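Frequently Asked Questions: Demonstrating Tasks by Hand

What is a hand demonstration?
A demonstrator carries out an ordinary table task with a hand-held gripper, and the movements are recorded for later training of a robot. Current tasks involve mugs, bowls and plates. 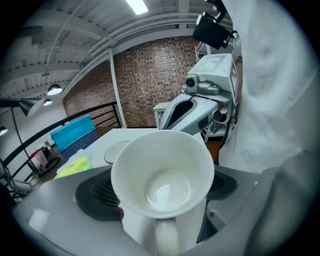 Lakska Department of Robot Teaching

Do I need experience with robots?
No. New demonstrators complete a short introduction and 11 practice attempts before any recording is kept.

Will I use one gripper or two?
Both forms are in use. Tasks such as steadying a bowl while moving another object call for one gripper in each hand. Demonstrators wear a harness over their clothing and should choose a shirt that allows free movement of the shoulders. 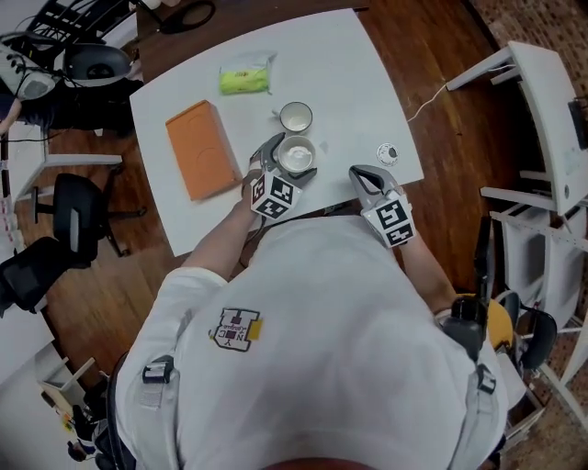
Objects should be grasped at a steady pace and released fully before the next movement begins. If an object slips, finish the attempt and report it to the session lead.

How does this differ from remote control?
In remote control, the operator moves the robot itself from a separate station. Those sessions are booked through the Gosura program and require additional training.

How many attempts make up a full set?
A full set is 100 accepted attempts at one task. It may be divided among several visits.

When are sessions held?
Morning sessions begin at 11 a.m. Registration for the next term opens in January.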